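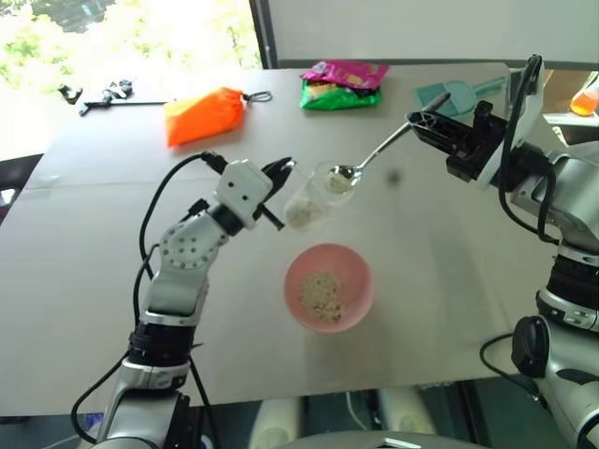 Wojciech Wróbel commented on my last post that anyone who scoops dry ingredients straight out of the bag with the measuring cup deserves the bricks they bake, and that I should go look at how they do it at Nurkitz before I write one more word about porridge bread. Well, Wojciech, I went! The open day was 29 November 2024, the mill is a pretty drive up the valley from Flevby, and I came home with flour in my coat pockets and a much lower opinion of my own kitchen habits.

First, for anyone thinking of going next time: park at the bottom. There's a little gravel lot by the mill gate and it was full when I got there, so I spent a good while reversing down a lane with a hedge on both sides. The field at the bottom of the hill had tons of space and the walk up is nothing. Bring a warm layer too. The mill floor is kept cool for the grain and they leave the big doors open all day.

The tour starts at the intake, where the oats come in, and I'll admit I was ready to be bored by a hole in the floor with a grate on it. I was not bored. They ran a load through while we stood there and the noise is like heavy rain on a tin roof, and then the dust comes up and everybody takes one big step back at the same time. After that it's up an iron staircase to the cleaners, which shake the grain over screens to get out the stones and straw and the odd bean. A woman in our group asked what the strangest thing was that ever turned up in there, and the guide said a wedding ring, and then wouldn't tell us whose!

The dehulling room was too loud for talking, so the guide just pointed and we nodded. The one I really liked was the roller room next door. The groats get steamed and then squashed between two rollers, and the gap between the rollers is what makes your oats thick or thin. I had always figured quick oats were a different sort of oat. Nope. They get cut up first and then rolled thinner, and that's pretty much it. I've been buying oats for thirty years and somehow never wondered.

There were jars on a shelf with every stage of it, from whole oats in the hull down to the finest flour. You were allowed to stick your hand in most of them, so I did. The oat flour is silkier than I expected and clings to everything (see coat pockets).

Now the part Wojciech sent me for, the mixing tables. They're in a long room behind the packing hall, gray tabletops, good light, and it's all about dry measuring. Small amounts go in a clear plastic cup, a metal spoon works at the mouth of the cup, and the bowl waits in the middle of the table. The one I kept looking at was pink and shiny, with a mound of beige stuff in it that I took for oats or some kind of ground grain, and the powder in the cup was much paler and finer. I never did catch what it was. I meant to ask and then somebody offered me a cookie.

What stuck with me was the cup being see-through. At home I have a set of metal measuring cups, and I fill them, and I squint at the top, and I have no idea what's going on underneath. With a clear one you can look straight at the bottom and see what's still in there. Fine powder hangs on in the corners, and if you're doing a small batch that can be a real part of what you meant to add. I went straight to the shop afterward and bought two.

They let us try it with oat flour. The guide had us measure one cup by scooping from the sack and one cup by spooning it in, then put both on the scale. My scooped one was heavier by 13 grams. In one cup! My recipe uses four. I did the sum standing there and went a bit quiet, thinking about the loaf I took to my sister's in April.

A few things I wrote down on the back of the parking leaflet:

Fluff the flour in the bag with a fork first.

Spoon it in, don't shake the cup to make it settle.

Level with the straight back of a knife.

Big things in the bowl first, then the powders (salt, baking powder, dried milk) on top, and stir it all dry before any liquid goes near it.

That last one I had been doing backwards. I always put the salt and the yeast in the bottom because they were the things I was afraid of forgetting. The man next to me did the same and we had a nice moment of shame together. He also told me he keeps his baking powder in the fridge, and the guide made a face at that but didn't say anything.

The packing hall was quieter than I expected. On a good day they fill up to 1,000 bags, mostly the one-kilo paper ones, and there's a wall board with the total for the week. It said 2,089 when we walked through. The sealing machine makes a little sigh each time and I could have watched it for an hour, but the next group was already stacking up behind us at the door.

Lunch was in the old stable. Oat soup (better than it sounds - it had leeks and a lot of pepper in it), flatbread off a griddle, and a thing called Ametepe, their own blend for breakfast, with rolled oats, oat bran and toasted barley. You could have it hot with stewed apple or cold with yogurt. I had it hot, then went back and had it cold. The line was long both times. If you don't like barley you won't like it, because it's very barley forward, and my neighbor Jo, who I brought a bag home for, says it tastes like a barn. More for me.

The shop is small and gets crammed right after each tour lets out, so go while everyone is at lunch. I bought two bags of the Ametepe, a bag of medium oatmeal, a bag of the fine flour and the two clear cups. They were out of the pinhead oats by noon. Cards are fine in the shop but the lunch counter was cash only, and the closest machine is back in Flevby, so I ended up borrowing from a very kind lady in a green hat. If you're reading this, I did leave it with the shop like you said!

Complaints? The tour groups were too big for the upstairs rooms, and if you're at the back you miss most of the talking. The stairs are steep and open underneath, and I saw a couple of people turn around. There's no other way up. Also there was one restroom for the whole crowd.

I've made the porridge bread again since, spooned and leveled, with all the dry things stirred together first. It rose higher on one side than the other, but I think that's my oven. Recipe with the corrected amounts goes up as soon as I've done it one more time with the medium oatmeal.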